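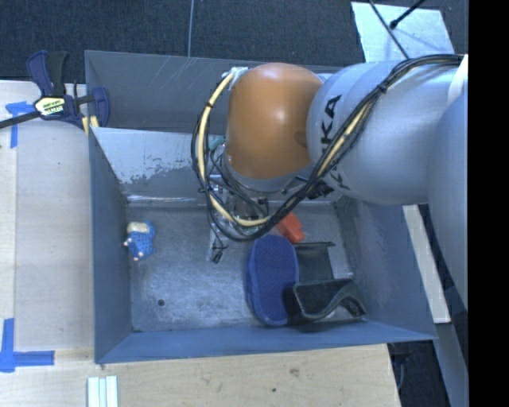

How to run a bin-picking trial without fooling yourself

Vendors will tell you the arm takes over the dull part of the job. Maybe. At Plendholm we ran 300 picks before believing anything, and I'd suggest you do the same.

1. Fill the bin with what your people really handle. Soft, flat and odd-shaped things, and some of them up against the wall.

2. Clamp the bin and tape its position on the table. If it shifts, start the count over.

3. Log every time a person steps in. We had 17 rescues in the first 110 picks — none of them appeared in the Skov sales sheet.

4. Write down who did the rescuing and what they left to do it. Ours were packers with their own quota, and the quota hadn't moved.

5. Ask the packers before you ask the vendor. Give them 2 paid hours to talk, without the line manager.

Don't change anyone's shift until the log is read. Flonside cut theirs first and was hiring again by November.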